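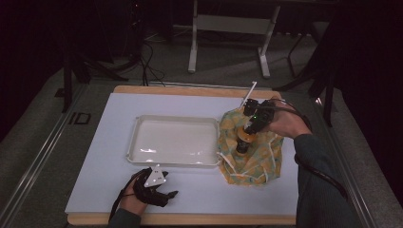 4. 布ものをたたんでトレーに納める

さて、前の章でボードとトレーの準備ができたので、いよいよ布ものに入ります。エプロンやキャミソール、巾着、子どもの水着など、ひもやゴムがついた柄物の布は、わたしがいちばん苦手だったものです。引き出しに入れたはずなのに、次に開けるとひもだけが外にはみ出して、隣の靴下まで一緒についてくる(あの感じ、わかってもらえるでしょうか)。Studarの整理セットを使い始めてからは、だいぶましになりました。

この章は、平らなボードの上で布を広げ、たたみ、縁つきの白いトレーに入れるまでの手順です。慣れれば1枚2分で終わります。最初の週は、わたしもその倍以上かかっていました。

4-1 始める前に

ボードは、ぐらつかない台の上に横長に置いてください。食卓でも床でもかまいませんが、ソファやベッドの上はおすすめしません。手をついたときに沈んで、せっかくそろえた端がずれます。わたしはカーペットの上で長いことやっていましたが、膝が痛くなって、今は低い台に落ち着きました。

トレーはボードの左側、布は右側。右利きの人はこの並びが楽です。左利きの人は逆にしてください。説明の「左」「右」は全部右利きのつもりで書いているので、そこは読み替えをお願いします。

トレーは空にしておきます。「あと1枚だけだから」と前の布を入れたまま続けると、結局その上に積んでしまって、下の布がしわになります。はい、わたしのことです。

注意:ボードの白い面は、濃い色の布を湿ったまま置くと色が移ることがあります。洗濯のあとは完全に乾かしてから作業してください。縫い目とゴムの中は乾きが遅いので、指でつまんで確かめるのが確実です。

4-2 布を広げる

(1)丸まった布を、トレーの右側にそのまま置きます。この時点ではぐしゃぐしゃでいいです。

(2)布の真ん中あたりを上から軽くつまみ、少し持ち上げて、ふわっと落とします。これで中に巻き込まれていた部分がだいたい出てきます。一度で出てこなければ、つまむ場所を変えてもう一度。

(3)ひもの端を探します。柄が細かい布だと本当に見つかりません!黄色やオレンジの花柄に白いひも、くらい色が違えばすぐですが、同じ色のひもは手で触って探したほうが早いです。

(4)ひもを全部、布の外側に出します。トレーの縁に乗っているひもがあれば、ボードの上に下ろしておいてください。

(5)布の端を手前に引いて、平らにします。片手でトレーの手前側のボードを押さえると、動かずに引けます。

メモ:ゴムのひもは引っぱって伸ばさないでください。伸ばした状態で形をそろえても、手を放した瞬間に縮んで、布まで一緒に寄ってしまいます。自然に縮んだ長さのままで平らにするのがコツです。

メモその2:ふち取りがある布は、ふちを目印にすると楽です。柄を見ていると、どこがまっすぐなのかわからなくなるんですよね。ふちだけを追いかけて、柄は見ない。これを覚えてから、わたしは斜めにたたむことがほとんどなくなりました。

4-3 たたむ

(6)ひもを布の内側に戻します。まっすぐ寝かせるか、ゆるく輪にするかのどちらかで。結んではいけません。結ぶとそこだけ厚くなって、重ねたときに傾きます。

(7)左右の端を中心に向かって折ります。トレーの幅より指1本分狭いくらいが目安です。トレーの角は丸いので、幅いっぱいにすると角のところで布がめくれます。

(8)手前から向こうへ、2回折ります。厚手のエプロンなら1回で十分です。

(9)手のひらで上から押して、空気を抜きます。ぎゅうぎゅう押す必要はなく、置いた手の重さだけで足ります。

ここまでで手順は9つ。文字で読むと長いですが、やってみるとあっという間です。水曜の夜に洗濯物をまとめて片づけるのがわが家の決まりなのですが、今はお茶が冷める前に終わります。以前は冷めたお茶を飲みながら、まだひもをほどいていました。

注意:ワイヤーやパッドの入ったものは(8)の折り方をしないでください。形が崩れます。そういうものは次の章の「重ねて入れる」を見てください。

4-4 トレーに入れる

たたんだ布は、下に両手の指を差し込んで、すくうように持ち上げます。上からつまむと、せっかくたたんだ端がほどけます。トレーまでの距離は短いほどいいので、布とトレーの間はあまり空けないほうが楽です(最初に離しすぎたと思ったら、トレーのほうを寄せてください)。

入れる向きは、折り山が自分のほうを向くように。次に取り出すとき、折り山をつまめば1枚だけ出てきます。反対に入れると、布の端が何枚もひらひら見えて、どれがどれだかわからなくなります。

トレーの内側はつるつるしているので、布が少ないうちは滑って片側に寄りがちです。気になる人は、薄い紙を1枚敷いてみてください。わたしはDrulitzの包装紙を切って使っています。専用のシートでなくても、手元にある紙で間に合います。

深さについて。トレーの縁より上に出るまで積まないこと。引き出しの天板に当たって、いちばん上の布が奥に落ちます。奥に落ちた布は10月の衣替えまで出てきません。うちでは去年の夏の巾着がそうやって見つかりました。

4-5 うまくいかないとき

布がすぐ元の丸い形に戻ってしまう:洗ったあと丸めたまま長く置いた布に多いです。広げた状態で、ボードの上に一晩置いておくと落ち着きます。急ぐときは裏から軽くアイロンを。ただし必ずアイロン台で。ボードの上でアイロンを使わないでください。

ひもがどうしても絡む:無理に引かず、布のほうを裏返してみてください。表から見ると複雑に見えるのに、裏だとひもの付け根が見えて、どちらに抜けばいいかわかることがあります。

ボードが滑る:下に滑り止めを敷くか、台の両側に縁のある場所を選んでください。わたしはPrursteadの滑り止めマットを2枚、両端に入れています。真ん中に1枚だけだと、くるくる回ってしまいました。

トレーが曇ってきた:やわらかい布で水拭きして、乾いた布で仕上げます。研磨剤入りの洗剤は細かい傷がつくので避けてください。わたしは一度やってしまって、そのトレーは今、裁縫箱の中敷きになっています。

4-6 買い足すときのメモ

トレーだけの追加は2,000円です。わたしは最初に一式買って、あとからトレーを買い足しました。布の種類ごとに分けると探すのが楽になるので、ひもつき用とひもなし用で分けるところから始めるのがいいと思います。柄で分けるのは見た目はかわいいのですが、家族が戻す場所を覚えてくれませんでした。

買い足す前に、引き出しの内寸を測るのを忘れずに。外側ではなく内側です。レールの分だけ狭くなっている引き出しもあるので、奥と手前の両方を測ってください。

次の章では、ワイヤー入りのものと、たためない厚手のものを重ねて入れる方法に進みます。ボードはまだ片づけないで、そのまま置いておいてください。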